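Research > Working Papers > Small Rooms, Shared Lives

4.2 What ends up on a desk under a bed

I went into this part of the study expecting to write about books. Everyone we talked to at Sketholm called the thing under the raised bed a "study desk," and the housing office calls it that too, so I had a whole coding sheet ready for notebooks and laptops (with a column for highlighters!). Then I started looking at the desks themselves, and I had to throw most of the sheet away. What people keep there is drinks, lotion, cables and whatever needs an outlet.

Figure 6 shows one of these desks at two moments, and I'll lean on it a lot in this section, mostly because it has nearly everything the residents told us about in one small space.

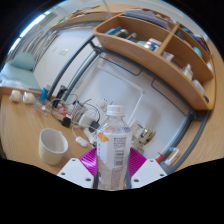
Working Papers in Everyday Living, Vol. 12, p. 14

Figure 6a. Water bottle above the desk, with the cables and power strip along the back and the bed frame overhead.

Start with the outlet, as the residents do. When we asked people how they set up a desk, a surprising number began with the plug and worked outward from there. The power strip goes near the wall, the adapters gather around it, and after that the back of the desk is pretty much spoken for. I've come to call this the cable zone. Things that don't get moved much end up next to it, like the blue bottle and the little round containers in 6a, and the front stays open for a cup or an elbow. Mireille Awwad, who did the interviews with me, thinks I make too much of this zone and that people simply push things back until they hit something. She may be right! We argued about it for most of January and I still think the plug comes first.

The frame matters too. With a bed above you there's no tall shelf to stand things on, so people hang storage from the rails, and the wooden organizer in the upper right of 6a is a nice case of it. Hollenstein's earlier notes on the Grullumau dorms (she kindly let me read them in draft) call this "borrowing the bed," and I've stolen the phrase ever since. Lamps do some borrowing as well, and a thin arm that runs up the wall takes hardly any desk space at all.
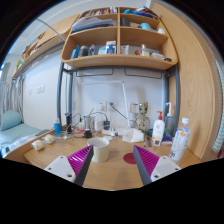
Domestic Space Group, Department of Housing Studies

Figure 6b. The same desk, with a paper cup and a dark red coaster in the middle.

Now for the right-hand side, which I find the most fun. Lotion, a spray bottle, a water bottle, a small packet, and then a Groot figurine at the back with a crumpled paper bag in front of it. My first coding scheme had "personal care," "food and drink" and "decoration" as separate areas, and I spent two awful evenings trying to draw lines between them on a desk like this one. You can't do it. So in the final scheme we dropped areas and coded neighbors instead, meaning which things stand next to which. The decorative items were the tricky ones. Residents hardly ever gave them a spot of their own when describing a desk to us; they said things like "he's behind the lotion," and we coded them that way.

The two fluffy white balls near the left front corner got us into another argument. Mireille wanted them under decoration and I wanted a new code for soft things, and we settled on "other" (I'm still a bit sore about it). The coaster was easier. It went in with cups, whether or not a cup was on it, following the rule we had already used for lids.

One caution before the next section. A desk at two moments tells you where things were, and it can't tell you which of them get used every day. For that we have the four resident diaries, which I turn to in 4.3, and they don't always agree with what the desks suggest.

Related working papers
Gertraud Hollenstein: Borrowing the Bed, Notes from Grullumau
Mireille Awwad: Asking People About Their Shelves
Kitchens Without Counters: The Grarkora Apartments
The Bošković House Storage Survey

Contact the group | Copyright Domestic Space Group | Back to top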